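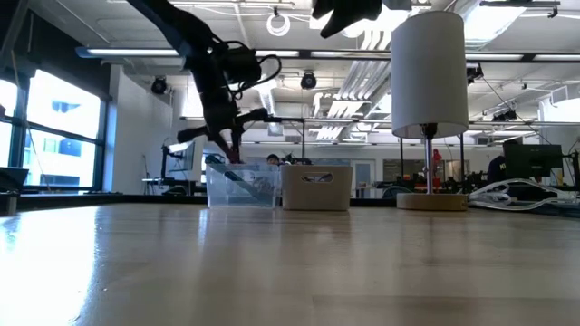 One of the arms above a clear bin at the Telldale laboratory.

Telldale's planning software, called Covent, began as a scheduling tool and now decides where each arm should close its gripper. Mercy Nyaga, who leads the perception group, rebuilt its grasp model in September from 193 recorded trials.
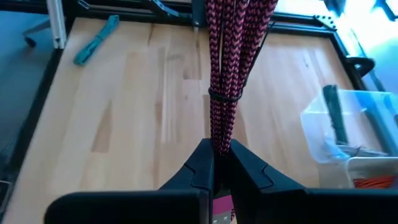
Flexible objects remain the hardest class for the planner. Covent represents a cord as a chain of short segments and revises that chain as the camera reports change. A bundle drawn together by a cable tie, as these braided cords are, may be treated as one body near the tie — but the strands spread apart higher up and must be modeled separately.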